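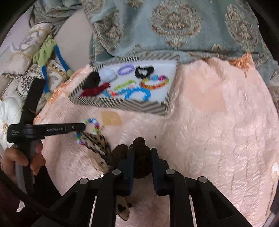 Brown scrunchie, leopard print, more brown.

I have played recreational volleyball in the Gindodstead league for long enough that my knees make an announcement before I do. We are in Division 2, which would sound better if there were a Division 3. Our team is called Condia, after a café that gave us money for shirts once and closed that spring. We still wear the shirts.

The league rewrote its rulebook over the summer. The old one was four pages, one of them a map to the gym. The new one has 544 numbered clauses, and I read all of them on a bus, so now I'm the person on our team who gets asked. There's a clause on the height of the net and a clause on who may touch the crank that changes the height of the net. Substitutions got a chapter. So did "conduct toward the scorer's table," and I have a fair idea which match that came from, having been standing next to Dae-han Shin when he said it.

Dae-han is our setter and a lovely man from Monday morning until the first whistle. He believes every double-touch call against him is part of a longer story. Under the new rules only the captain may speak to the referee, so in November we made him captain. I voted against it. He now speaks to the referee legally and at length.

The entry fee went up too, to 200 a team, payable before the first match. I collected ours in the parking lot, mostly in coins, and Mirjana Georgiev paid for two people and then couldn't remember who the second one was. No one has come forward. Mirjana is our middle blocker and the only one of us who played at a real level, in a gym with bleachers and everything. She warms up properly. The rest of us stand around holding a ball and talking about parking.

Our opener was against Vultau, who are all tall and all named Chris, or that's how it sounds from our side of the net. We lost the first set badly, won the second on what I'd call serving and they'd call the lights, and then lost the third 15–9. Dae-han had a word with the referee about clause 310 – I had to look it up for him on my phone, and he was wrong, and he used it anyway.

Next we play the team called Oh. They picked the name so the schedule would read "Oh vs. Condia," and I'm sorry to say I laughed. Late slot, far gym, bring your own water. The fountain is covered by a clause as well.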